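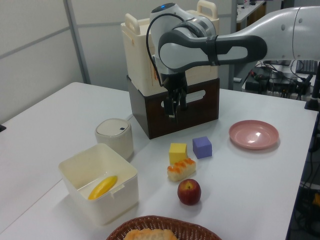
*Fig. 2. Gripper parked in front of the crate, toy fruit and cubes set out on the table.*

## Session 3: picking up things that don't want to be picked up

Okay, last time Juniper Nakamura walked us through wiring, so today I get the fun part (fingers!). Everything we're doing here works in a garage too, as long as your table doesn't wobble. Mine did, and I spent an entire June evening blaming my code for it.

Start with the cube. Flat parallel sides, very forgiving. Then try the apple and watch your nice grip go sideways – round things want to be grabbed at their widest point, so bring the fingers down lower than feels right. The banana is harder again, because it lies diagonally in its container and you have to turn the wrist to match *and* miss the walls.

Before you run anything:

- speed at 7 percent, please
- check the cable at the wrist has slack through the full turn
- one hand near the stop button

Homework: get the banana onto the pink plate and write down every pose you used. Ignacio Szabo has the spare finger pads, so go ask him if yours are worn.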